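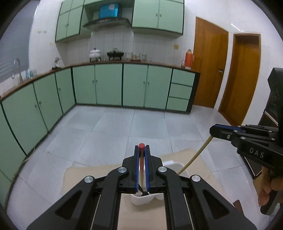

Jidura open day, July – gallery

The Jidura workshop opened its doors for an afternoon in July, from one o'clock until a bit after five. The day was put on together with Trundent, who look after the training side, and 44 people signed the book at the front desk. Most were locals, along with two school groups and a few people from the Stonska plant who had come over on the early bus.

The main demonstration was hand-held gripper work in the kitchen. A person holds a gripper in each hand and does an ordinary household job with them, and the recording is used later to teach a robot arm the same job. Sessions ran all afternoon in groups of 11, and each group had time to watch a full run before anyone took a turn.

Kitchen demonstration. The gripper in the middle is holding a slim clear tube with a red cap, upright between the blue pads. The second gripper is coming in from the right, with a white container and the tan tray between the cupboards and the operator.

Thin items like the tube were the ones visitors asked about most. The fingers close in parallel, so the tube has to be lined up with the pads before you squeeze. Go in at an angle and it tends to roll. The staff suggested new users slow down on the approach and look at the pads, not at the handle.

The kitchen is a full-sized one with mint-green cupboards, a timber benchtop and a tiled floor. The jars, pots and bottles stay out on the bench during sessions. Trundent would like the recordings to have the usual clutter of a home behind them.

Some notes from the talk at three o'clock, for those who missed it:

The team has 2494 recorded runs from the kitchen so far. Of those, 579 use two grippers at once – the rest are one-handed. Two-handed runs take longer to check, and more of them are thrown out.

A run is thrown out if an item is dropped and not picked up again, or if the operator stops halfway to talk.

The next set of jobs will be done in the laundry at the Chiang building, once the power points there have been moved.

Parking was tight by mid-afternoon and the tea ran out before the last group. Both will be looked at before the next open day. Anyone who left a jacket or umbrella behind can collect it from the front desk at Jidura on weekdays before four.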